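Paquette Kitchen Cell: setting up and looking after the hand

Product page | Downloads | Spare parts | Service desk at Jastthorpe

The Paquette is our sink-and-counter cell, sold as a simulated kitchen together with the matching Borero hand, and this page is for everyone who has just taken one on (welcome!) and wants to keep it running sweetly.

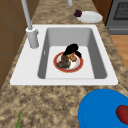

Gwen Mernetti
Product support, Jastthorpe

Do please start with the zero check, even if you're itching to get going. Park the hand clear of the counter, open it fully, and let the setup page read each joint 3 times. If the readings wander, run the finger calibration again before you touch anything else, and save the result under a new name so you can always go back to the old one.
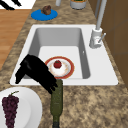
Finger calibration is the job I'm asked about more than any other, and it really is a gentle one once you've done it a couple of times. Choose profile 22 for crockery and work at the slowest speed. Low reaches over the sink deserve the most patience, as with the black fingers here, angled down over the front rim with a bottle lying just beneath them, so set your clearance height from the rim and check it again whenever you move the sink. Repeat the full routine every 1,000 cycles.

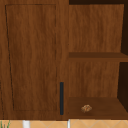 Open shelving beside the closed door, one small item on the bottom shelf.

Shelf heights have their own page in the setup menu. Replacement finger models are listed under part 836, and the service desk is open until five, except on Wednesday.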